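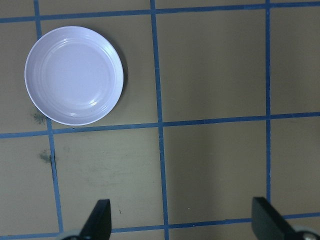

Step 2: Let the Loaf Rest

I know how hard it is to wait when the kitchen smells like warm molasses (my whole family starts circling!), but give your brown bread 24 minutes in the pan, then turn it out onto a plain round plate and leave it be a good while longer. I use the Ritamik recipe with a splash of buttermilk, and it crumbles terribly if you rush it.

Step 3: Slice and Butter

Use your longest bread knife and go slowly, letting the teeth do the work. You should get 6 thick slices, plus the heel for whoever is hovering closest.
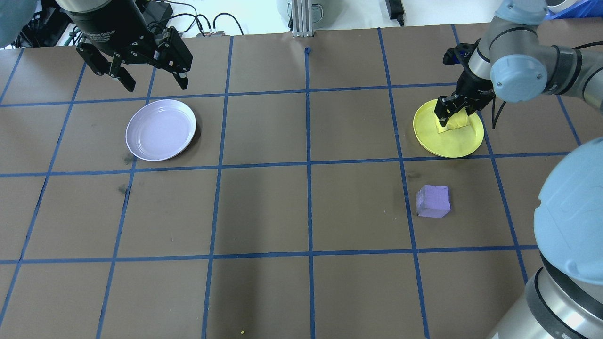 Svenja Hauser writes that she wraps hers in a tea towel overnight and finds it slices much cleaner on Monday morning.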